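Yiran Tian
2/18/20

Brusari wants 562 dollars for a dryer that "pays for itself." I asked the guy at the store when. He said it depends on usage. Sure it does.

The sticker says I'd save 60 a year. So I break even after nine years, on a machine with a 5 year warranty.

And the 60 assumes a load a day. I live alone. Who are these people washing a load a day?
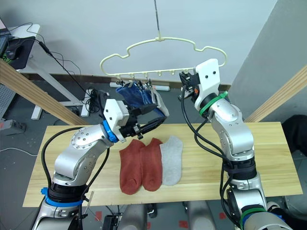 My aunt has hung her clothes on a line for 30 years and her towels feel like toast, but her electric bill is nothing. I'd like to see that on a sticker.

Biva makes the same claim, by the way, in the same font. Makes me wonder who does the math for both of them.

Someone replied that theirs has a moisture sensor. My old one had that too. It shut off with the jeans still soaked every single time.

Anyway I'm keeping the drying rack till October. If the price drops by then, I'll assume it was never worth 562.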